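Stivside planning software
Progress report to Westerberg, second period
Thu 8 March
Prepared by Leandro Tejada and Eskil Åberg

Summary

Work on the motion planner is on schedule. The logging tools are finished and in daily use. The perception work is behind by three weeks, mostly on calibration, and we explain below how we plan to catch up. Spending is within the approved budget and we are not asking for any change to it.

Planner

At the end of December the planner could handle one arm in a fixed workspace. It now plans for two arms at the same time and checks each one against the other as well as against the table and any fixed objects. The method is simple. Each arm gets its own path, the two paths are laid over each other in time, and if they come too close one arm is delayed. If a delay does not solve it, the second path is planned again with the first one treated as a moving obstacle.

We ran 200 planning requests through the new version, using start and goal positions drawn from the log files. The planner returned a valid plan for 90 percent of them. Most of the failures have the same cause: both goals are close together near the middle of the table, and neither arm can wait anywhere that leaves enough room for the other. We had expected this group to be difficult. A smaller number of failures came from a bug in how joint limits were read from the settings file, which Eskil has fixed. The fix was made after the run, so the figure above does not include it.

Planning time is still too long when the second path has to be redone. The typical request is fine for our purposes, but the slow ones hold up everything behind them in the queue. We have moved the collision check into compiled code and kept the rest in Python. The next step is to store the results of checks against fixed objects so they are not repeated on every request.

Control

The control loop now runs as a separate process from the planner. Before this change a slow plan could delay the motor commands, and the arms would move in small jerks. With the two split, the loop keeps its own timing and holds the last safe position if no new plan arrives.

Both arms use the same controller code with separate settings files. We found that sharing one serial bus driver between them caused dropped messages under load, so each arm now has its own driver instance. The change took four days, two of them spent on port names that changed after every restart. Ports are now matched by serial number.

Perception

Fixed objects are entered in a scene file as simple shapes, and the perception module is meant to correct their positions from camera data. Entering the shapes by hand works well but takes time, and small mistakes in it are hard to spot until a plan looks wrong. The current bench setup is a fair test of the scene file. The white box taped upright between the two arms is modeled as a single block, and the steel cup to the left as a cylinder. The blue utensil leaning out over the rim of the cup is harder, as a plain cylinder leaves out the handle. For now we enter such objects with a wider safety margin, which costs some free space on that side. Leandro is adding support for shapes made of two or more parts, which should let us bring the margin back down.
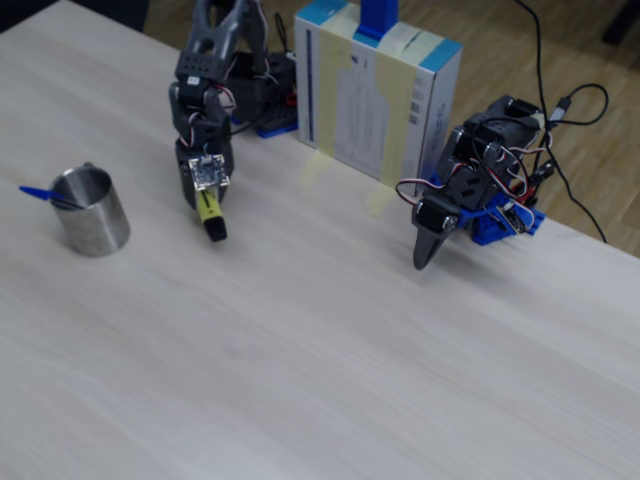 Calibration is where the delay comes from. The routine gives good results when it is run slowly with many poses, and poor ones when it is cut down to the 20 poses we had planned for. Reflective surfaces also give bad depth readings. We filter these out at present, and the object then keeps its position from the scene file. We would like to compare two other calibration methods before settling on one.

Tooling

The log viewer, Trernarska, is complete. It shows planned and measured joint positions on the same time line and can replay any request through the current version of the planner. Every failure is now saved as a test case. The test set is run each night and takes some 30 minutes.

Sakton has asked for read access to the logs. We have no objection, but would like your agreement in writing first.

Work for the next period

- Finish compound shapes in the scene file and remove the wider margins
- Choose a calibration method and write up the comparison
- Store fixed-object collision results between requests
- Rerun the full planning test with the joint limit fix included

The first two items come before the others. If calibration takes longer than expected, we will move the storage work to the following period - the planner is usable without it.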